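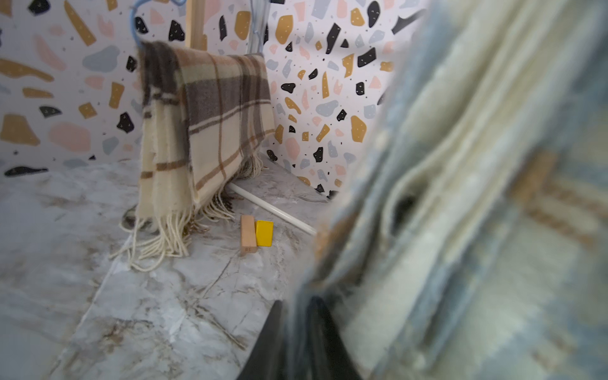 Automation in the Blanket Room at Trullon: Effects on Staff
Project report, Work and Technology module
Zinhle Shezi and Keir Farquharson

1. Background

Trullon is a textile care and rental business in Multville. It rents out bedding and throws to guest houses and furniture showrooms, and cleans and checks them between customers. The blanket room handles the pieces that cannot go through the flatwork ironer, mainly wool blankets and fringed throws. Until last year all of this was done by hand. The company then bought two robot arms with two-finger grippers to take over part of the hanging and handling work.

We wanted to find out what had changed for the people in the room. We did not measure the robots themselves, except where their speed or mistakes affected somebody's day.

2. How we did it

We visited in June and sat in on 4 shifts. We interviewed four members of staff, and the supervisor, Gerrit Mokoena, gave us the output sheets. We also read the training notes written by Clurkelum, the firm that installed the arms. Interviews lasted up to half an hour and took place in the break room. Staff could leave out any question, and one person left out the questions on pay.

3. The work before

A blanket came out of the drying area in a cart. A worker lifted it, shook it, checked both sides, folded it over a hanger and carried it to the rail. A fringe had to be combed out by hand if it was tangled. On a busy day the room handled 300 pieces. Most of the lifting was above shoulder height, and three of the four people we interviewed said they had had shoulder or neck pain.

Nobuhle Tshabalala has worked there the longest. She said the checking was the part she liked and the carrying was the part she went home tired from.

4. The work now

The arms take blankets and handle them at the hanging stations. Staff load the carts, watch the stations, sort out bad grips and do the final check. Each arm has a small camera near the gripper, and a screen at the desk shows what it sees. When a blanket is held close it can fill much of the view, so staff still walk over to look before deciding what to do.

Thick fringes are the main trouble. Strands can be left spread on the floor or caught under the fold, and the arm does not straighten them. Soft, fuzzy blankets also slip more than flat-woven ones. Mokoena's sheets show that on a normal day 200 pieces now go through the arms and the rest are still done by hand.

5. What staff told us

Less lifting. Everyone mentioned this first. Nobuhle said she had stopped taking painkillers after work.

More waiting and watching. Genivaldo Guerra said the day feels longer than it did. He used to set his own pace and now he waits for an arm to finish before he can step in. He also said the stops come in bunches — nothing for an hour, then both stations together.

Less talk. The two stations are at opposite ends of the room, and people who used to work side by side now work apart. We had not planned to ask about this. It came up in three interviews.

Skill and pay. Clearing a stop and restarting a station takes training, and the staff who have done it feel it should count toward their grade. At the time of our visit it did not. Mokoena said this was being discussed with the head office on Mofokeng Street.

Jobs. Nobody was let go, but one person who left was not replaced. Two of the people we spoke to brought this up and said they expect it to happen again.

6. Discussion

The physical side of the job has improved and staff agree on that. The organization of the work has had less attention. The Clurkelum notes cover safety and restarting in detail, but say nothing on breaks, rotation or how many stations one person should watch. Those things were left to the shift, and each shift has settled them differently. The morning shift rotates every 2 hours. The afternoon shift does not rotate, and both complaints about boredom came from there.

7. Suggestions

Use the same rotation on both shifts.
Send heavily fringed pieces straight to the hand table.
Add station training to the pay grades.
Ask staff before moving or adding a station.

8. Limits

We spoke to a small group at one site, and Mokoena chose which shifts we could attend. We did not get to interview the person who left. The output sheets do not record how long each stop lasted, so we could not check what Genivaldo told us about stops coming together.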